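Picking Up Tableware on a Patterned Surface: Does a Second Look Before Closing Help?

Student project report, Koppel lab course
Submitted in August

1. Background

Our group was given the tableware task from the course list. The robot has to take a piece of tableware from one place and put it in another, using one arm and the camera mounted next to the gripper. Last year's group did the same task on a plain gray mat and reported that most of their failures came from the grasp, with very few from the motion between pick and place. We wanted to know if a simple change to the grasp step would bring the failures down when the mat is taken away and the objects stand directly on a tabletop with a strong pattern.

The change is what we call the second look. In the normal procedure the arm takes one image from above, works out where to grip, moves down and closes. With the second look it stops partway down, takes another image, corrects its position and then closes. It costs time on every attempt, so it has to earn that time back in fewer failed grasps.

2. Equipment and software

We used the arm that belongs to the course, with its two-finger gripper. Motion planning ran on Toltix, which was already set up when we started. The grip position came from a small detection network we trained ourselves. We named our version of it Lorlow so that we could tell it apart from the course default in the logs.

Lorlow was trained on 321 labeled images. We drew the outlines by hand, which took much longer than we had planned. Metal objects were the hardest to label. The inside of a steel bowl picks up everything around it, and two of us often disagreed about where the rim ended. In the end we agreed to label only the outer edge of the rim and to leave the inside alone. For spoons we labeled the handle and the bowl of the spoon as two separate regions, and the arm was only allowed to grip in the handle region.

3. Method

We ran 181 attempts in total. The objects were a spoon, a steel bowl and a plastic cup. Each attempt started from a home position with the gripper open. The person running the trial set the object down inside a marked-out zone in the planner, turned it to an angle given by a random list, and stepped back. After that the arm was not touched until the attempt was over.

The two procedures were alternated. We did this in blocks of 20, so that a change in daylight would affect both of them to the same degree. The last block was incomplete. Room lights stayed on the whole time and the blinds were left as they were at the beginning of a session.

An attempt counted as a success if the object was lifted, carried and released within the target zone. We kept four failure labels:

Missed: the fingers closed on nothing.
Slipped: the object was gripped and then lost during the lift or the carry.
Pushed: the fingers touched the object on the way down and moved it.
Stopped: the planner gave up or the force limit was reached.

Where an attempt could have gone under two labels we used the one that happened first.

We also changed one thing partway through. At the start the gripper closed at full speed. Spoons tended to jump out sideways, so we lowered the closing speed for all objects. The attempts made before this change were thrown out and are not part of the 181.

4. Results

The second look helped with the spoon and made little difference for the bowl. With one look, the most common failure for the spoon was Missed. The network would often place the handle a little to one side, usually where a dark vein in the tabletop ran next to it. From closer up the handle is wider in the image and this error mostly went away. What remained were Slipped failures, and the second look did nothing for those.

For the bowl, both procedures worked well as long as the rim was complete in the image. When the arm covered part of the rim, the second look was sometimes worse than the first, because the camera was then too close to see enough of the curve. In 6 attempts the correction moved the gripper away from a good position. We had not expected this and had no check in the code to prevent it.

The cup was easy when upright. On its side it was the hardest object of the three, and the grip had to come from the open end or across the body depending on the angle. Lorlow had seen few cups lying down in training and it showed.

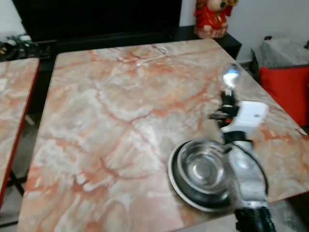
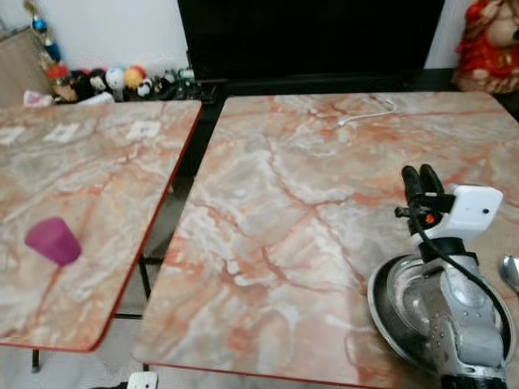
5. Discussion

We think the second look is worth keeping for thin objects and should be skipped for wide ones. A simple rule based on the size of the detected region would do it. We wrote this rule but did not have time to run a full set of attempts with it, so we make no claim about how well it works.

The pattern on the tabletop mattered less than we thought it would. Apart from the spoon handle, we found few errors that we could connect to the veins. Reflections were a bigger problem. The default network from the course had been trained on matte objects and would sometimes report two rims on one bowl. Lorlow did this less often, but we did not compare the two networks under controlled conditions.

There are several weak points in the study. All the attempts were made in one room with one arm. The person who placed the object also wrote down the result, so the labels were not independent. We had one spoon shape only. A fork or a flat knife could behave differently, and we would expect Slipped failures to go up with a knife.

6. Further work

The next group could start from our labeled images, which are on the course drive in the folder Monidmont together with the logs and the random angle list. The logs from the discarded attempts are in a subfolder and use the old column order. We suggest adding more images of cups on their side before doing anything else, and putting a limit on how far the second look is allowed to move the gripper. The calibration between camera and gripper should be repeated at the start of each session. We did it once per week at first and changed to every session after the values had drifted.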